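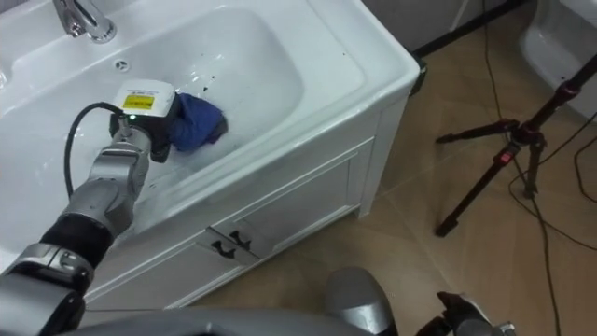 4.2 Wiping the basin

The sink was the last fixture added to the Gungate routine and the one we had expected to finish in an afternoon. It took from April until well past the point where anyone in the shared workshop still asked how it was going. A countertop is flat and forgives a sloppy height estimate. A basin curves away from the arm in every direction, and glossy white ceramic gives a depth sensor very little to hold on to.

Our first controller, carried over from the table-wiping work, followed a path planned from a scan of the bowl. It cleaned the air 8 mm above the ceramic with great consistency. The second version, which we call Plavex, drops the scan after first contact and steers by wrist force alone. The target force was set to 7 newtons after a short series of trials at 19, during which the cloth stayed put and the rest of the robot moved.

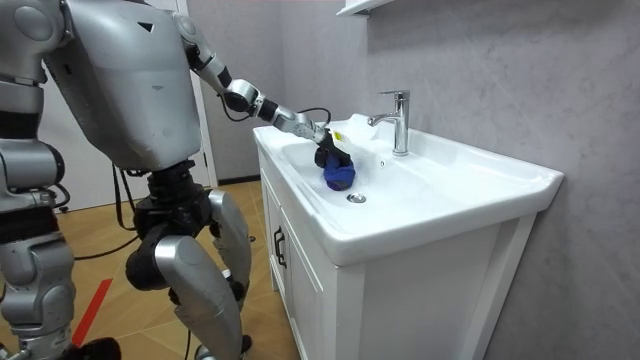
Figure 6. The robot leaning over the vanity, with the gripper holding the cloth against the inner slope of the basin.

We logged 517 wiping strokes with Plavex. Most failures came near the faucet, where the wrist has to turn and the planner, given the choice, prefers to turn the elbow. Folding the cloth neatly before the grasp made no measurable difference, so we stopped doing it, to general relief. Contact was lost more often on the slopes than on the floor of the bowl. Section 4.3 covers the drain, for which Plavex has no model and toward which it has so far shown no curiosity.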